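4.2 What people carried, and what they told us about it

We had expected the packed lunch to be a small topic in our interviews, something to get through before the longer questions about shift patterns and pay. People in Lutbridge had other ideas. Of the 33 workers who sat down with us, 19 brought up their lunch before we had asked a single thing about food, and several of them kept going for so long that we quietly let the rest of the schedule slide (and were glad we did, because these turned out to be some of the richest talks in the whole study).

The bag itself came up again and again. Workers at the Drestis site, where the break room is a good walk from the floor, spoke of an insulated bag much as other people might speak of a decent pair of boots. It had to close properly, it had to stand up on its own, and it had to have a handle that could be grabbed in a hurry. One packer told us she had gone through 5 of them in as many years, and that the handle was always the first thing to go.
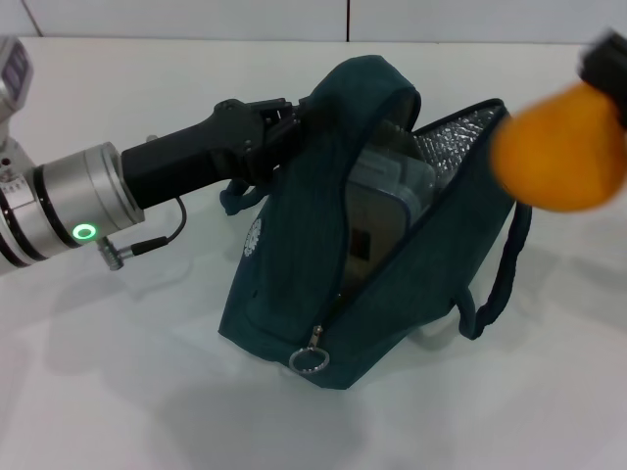
Figure 3. Insulated lunch bag with a fabric top handle.

Cost was the other thread running through these talks, though it was seldom the first reason anyone gave. The canteen at Effiong had raised its prices in March, and people certainly noticed, but what they grumbled about most was the line. With a break of 30 minutes on paper and a good deal less once you had washed your hands and crossed the yard, waiting for a hot meal felt like giving away the only part of the day that was really yours. A sandwich from home, eaten slowly with a friend, seemed to many of them the better bargain.

We should add that bringing lunch was also a way of being looked after, or of looking after someone else. Night workers at Jiton, most of whom ate a little after two in the morning, often had food packed for them by a parent or a partner, and a few told us they could guess what kind of day it had been at home by what was in the box. We come back to these household routines in Section 5.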